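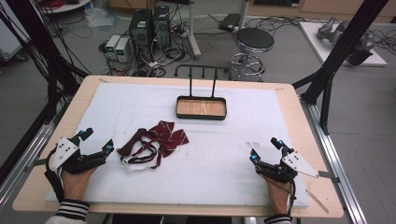 Home | Openings | Studies | Locations | Contact

Call for participants: sorting and hanging small clothing accessories

Ruchti is looking for adults to take part in a tabletop handling study starting in October. The work consists of picking up bow ties, neck straps and similar soft items from a flat board, straightening them, and either laying them in a shallow tray or hanging them on a hook rack. Items are presented crumpled. Straps and elastic bands must lie clear of the bow before an item counts as placed.

Each participant completes 100 placements per session and attends 7 sessions. Sessions are held in the Soditz building, room 1306, and start at 9:00 a.m. or 1:30 p.m. Participants choose one start time and keep it for the full series. Breaks are scheduled after every block of placements and are paid.

Requirements:

- Age 18 or older
- Full use of both hands
- Normal or corrected vision
- Able to work at a table for the length of a block
- No prior experience in tailoring, retail or laundry work is needed

Rings, watches and bracelets must be removed before the session. Sleeves should fit closely at the wrist. Lockers are available in the hallway.

Payment is $350 for the complete series, made by bank transfer after the last session. Participants who withdraw early are paid for the sessions they attended. Parking at the Soditz building is free with a pass from the front desk.

Applicants who took part in the Tostisex folding study are eligible. Current employees of Ruchti and Sarkex are not.

To apply, send your name, a daytime phone number, your preferred start time and your dominant hand to Edeltraud Zürcher, study office, Ruchti. Applications are handled in order of arrival. Selected applicants receive a consent form by mail and bring the signed copy to the first session.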